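Ticket 1000: Teeküche 2. OG, Arbeitsplatte hinten dauerhaft belegt
Status: in Bearbeitung
Gemeldet von: Covadonga Robles
Bearbeitung: Florencio Cuesta
Kategorie: Küche / Ordnung / Sonstiges (es gibt keine passendere)

13.11.2022, Robles:
Ich möchte mir morgens ein Brot schmieren. Dafür brauche ich Arbeitsplatte bis zur Wand, und an der Wand wohnen seit Wochen Flaschen. Dazu Gläser, Dosen und alles, was einen Deckel hat. Der Oberschrank ist laut Belegungsplan für genau diese Dinge gedacht. Bitte um Abhilfe.

Cuesta:
Danke für die Meldung. Haben Sie versucht, die Sachen in den Oberschrank zu räumen?

Robles:
Ja. Der Oberschrank ist voll mit Deckeln ohne Dosen.

Cuesta:
Verstanden. Oberschrank geprüft: vier Deckel der Firma Ekberg, keiner passt auf etwas, das wir besitzen. Zwei Schüsseln Modell Clumden, ineinander verkeilt. Habe sie mit warmem Wasser, mit kaltem Wasser und mit Zureden zu trennen versucht. Sie bleiben zusammen und sind jetzt im Keller. Deckel in die Kiste »Zu verschenken« gelegt. Oberes Fach damit frei. 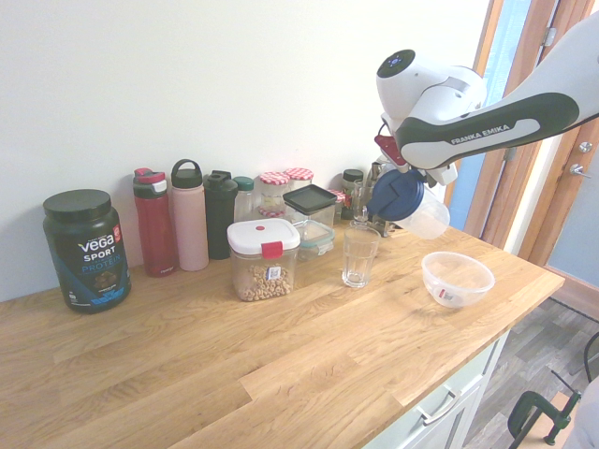 Anlage 1: Arbeitsplatte, Wandseite. Eigentümer bitte melden.

Cuesta:
Zwischenstand der Zuordnung:
Proteinpulver (Vega Sport, große dunkle Dose): gehört Vidal aus der Buchhaltung. Er bittet darum, sie stehen zu lassen, weil er sonst vergisst, Sport zu machen. Antrag abgelehnt.
Rote Trinkflasche: noch offen.
Blassrosa Flasche mit Trageschlaufe: noch offen. Wer so eine Schlaufe hat, könnte sie ja auch benutzen.
Dunkelgrüner Shaker: ebenfalls Vidal. Er bestreitet es, aber leise.
Gläser mit rot-weiß karierten Deckeln: Marmeladengläser vom Herbstbasar, sagt der Empfang. Dürfen in den Schrank, sobald jemand zugibt, sie gekauft zu haben.
Behälter mit den Haferringen, weißer Deckel, roter Verschluss: siehe unten.

Robles:
Die Haferringe sind meine.

Cuesta:
Das steht so nicht in der ursprünglichen Meldung.

Robles:
Die Meldung bezog sich auf die Sachen der anderen. Außerdem klebt ein Etikett drauf.

Cuesta:
Ein Etikett ersetzt keinen Stellplatz. Vorschlag: Haferringe ins obere Fach, vorne links, Griffhöhe. Die karierten Gläser dahinter. Proteinpulver ins untere Fach, wegen des Gewichts und wegen Vidal.

Robles:
Ins obere Fach komme ich nur mit Hocker.

Cuesta:
Getauscht. Pulver oben, Haferringe unten. Vidal ist informiert und spricht von Schikane. Habe ihm erklärt, dass Strecken auch Sport ist.

Robles:
Und das leere Trinkglas, das mitten auf der Platte steht? Das ist ja nicht einmal hinten.

Cuesta:
Richtig, dafür müsste man eigentlich ein eigenes Ticket anlegen. Ich stelle es ausnahmsweise ohne in die Spülmaschine. Programm 7, das andere macht nur Lärm.

Nachtrag Cuesta:
Rosa Flasche abgeholt, Person möchte ungenannt bleiben. Die rote steht bis Ende November auf der Fensterbank, danach geht sie in die Kiste zu den Ekberg-Deckeln. Für die Wandseite habe ich beim Einkauf ein schmales Regal angefragt (Cluketik, zwei Böden). Lieferzeit unbekannt -- bis dahin gilt der Belegungsplan, der jetzt innen an der Schranktür hängt.

Robles:
Heute früh Brot geschmiert, mit Platz bis zur Wand. Ticket kann von mir aus zu. Allerdings stehen in der Spüle jetzt zwei Shaker.

Cuesta:
Ticket bleibt offen. Vidal in Kopie gesetzt.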